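Brerkbridge Releases Setup and Care Routine for Gritska Kitchen Cell

Simulated cell now comes with a written procedure, start to finish

BRORNBY, 15 June 2019 — Brerkbridge today released the setup and upkeep routine for Gritska, its simulated one-arm kitchen cell. Free download for current license holders. Everyone else, from December.

The routine covers one machine, one counter. Arm mounting, joint zero, gripper check, object placement, reset. Written by the people who keep the cell running day to day, and tested by people who don't.

"We had all of this in chat threads and on sticky notes," said Parveen Pirzada, cell lead at Brerkbridge. "New person starts, asks where the arm should park, gets four answers. Now there's one answer and it's on page 2."

The standard layout is a dark wood counter with the sink at the left end, a plate with the shrimp in sauce, and an empty cutting board to the right of it. Shelf items stay on the shelf. The gripper parks low, under the front edge of the counter, and gets checked there before any run.
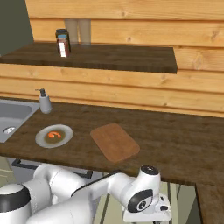 Step One: Zero the Arm

Load the arm with no task attached. Run each joint to its stop and back, slow speed, then write the zero file. Old zero files are the most common fault reported to the Brerkbridge desk, 36 tickets in the last release cycle alone. Most were closed by deleting one file and starting over.

After zeroing, check the wrist. If the wrist reading drifts while the arm is holding still, stop and reload the model. Do not try to tune it out. The gains that ship with Gritska are good for the stock gripper, and have been locked in this release so they can't be changed by acident.

Step Two: Check the Views

Every operator view gets opened before a session and compared with its saved reference. Look at the plate and the cutting board first, then the soap dispenser by the sink. A view can be off by a little and still look fine on its own, so put it side by side with the reference. In the side view the gripper should come in from the right, over the counter and clear of the board.

"I skipped this for a week and lost the week," said Babar Virk, who rebuilt the view loader for this release. "Nine minutes of checking. Do it."

Views that fail are reloaded one at a time. Reloading all of them together still hangs on some machines, fix is in progress.

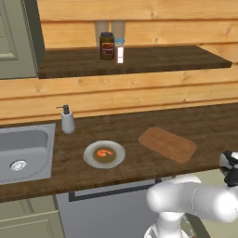

Step Three: Collision Shapes and Reset

The collision shapes for the shelf and counter edge were redrawn for this release. The old ones were too fat at the corner where the counter turns, and the arm would fault out there with air to spare. Licensees who made there own shapes should back them up first. The installer overwrites the folder.

Reset is now one command. It parks the arm, reloads the objects, clears the fault log and saves a copy of it under the session name. Logs hold up to 3000 entries before the oldest drop off. After a reset, look at the fingers and the cable. A cable that has passed through a link means the reset did not finish, run it again. 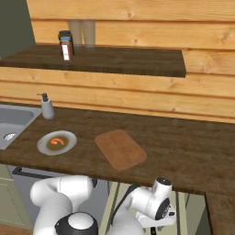
Gritska cell, gripper low in front of the counter, cutting board clear. Render: Brerkbridge

Field Trial at Myklebust

The routine was tried out at Myklebust, a training center that teaches robot upkeep to line technicians. Trainees worked through 989 resets on the written steps alone, no Brerkbridge staff in the room. Questions went on paper and came back as edits.

"They marked up everything. Step order, spelling, a wrong key name on the reset page," said Ayana Shiferaw, who ran the trial for Myklebust. "The second draft was shorter. Much better."

What's in the Download

Setup routine, 12 pages, printable
Reference views for the standard layout
New collision shapes, shelf and counter
Reset command and log reader
Blank fault sheet

Not included: spare gripper models. Those ship separately with the December update, along with the fix for the view loader.

Availability

License holders can get the routine now through the usual Brerkbridge account page. Existing cells need to be on the current Gritska build first. Update, restart, then install, in that order.

Technical questions: Bok-nam Choo, Gritska support desk
Press: Rukhsana Sethi, Brerkbridge

About Brerkbridge

Brerkbridge makes simulated robot cells for training and test work. Based in Brornby.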